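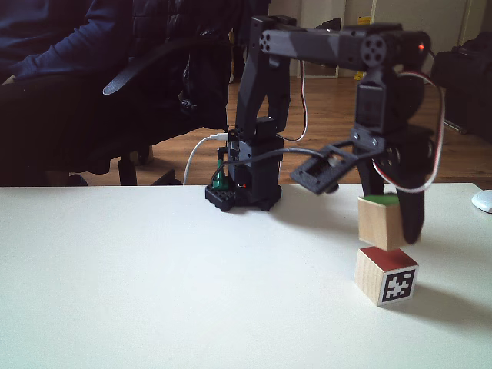 The Lostura arm with two cubes, one marked, on the workshop table. Photo: Brutevach

Category: Workshop News / Robotics

Brutevach shared workshop publishes build files for Lostura desktop arm

25 October 2020. The Brutevach shared workshop has released the full build files for Lostura, a small servo-driven robotic arm intended for assembly at home or on a club bench. The package contains printable part files, a wiring plan, control software and a 16-page assembly guide.

Lostura was designed by workshop member Zuzana Kolář. It connects to a computer by USB and carries a two-fingered gripper. The structural parts can be produced on a home 3D printer. Servos, fixings and cables are bought separately.

The test task is cube stacking. Square black-and-white markers on the faces of a cube allow the software, named Trendetberg, to work out its position and angle on the table. The arm then moves to a point over the cube, lowers the gripper and closes it.

"Most of the work went into the cable routing," said Kolář. "A servo lead that is too short limits the elbow, and one that is too long catches on the fingers. The guide gives a length for each joint."
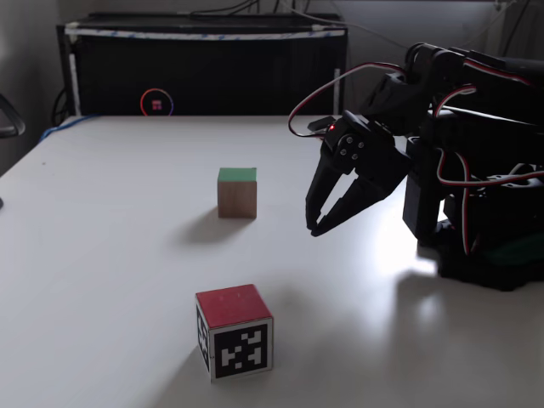
Gripper open over the table, with the red and green cubes set apart.

Trendetberg logs joint angles and servo load for each attempt. The workshop recorded 3,009 attempts during development and has included the logs with the release. The first 1,000 were made with an earlier finger shape and are stored in a separate folder.

Known limits are listed in the guide. Marker detection is less reliable under strong glare, and the shoulder servo must be recalibrated after any change of finger.

A revised base, under the working name Polák, is planned for December. Existing arms can be fitted to it with 3 additional screws.

Build files are available from the Brutevach workshop on request.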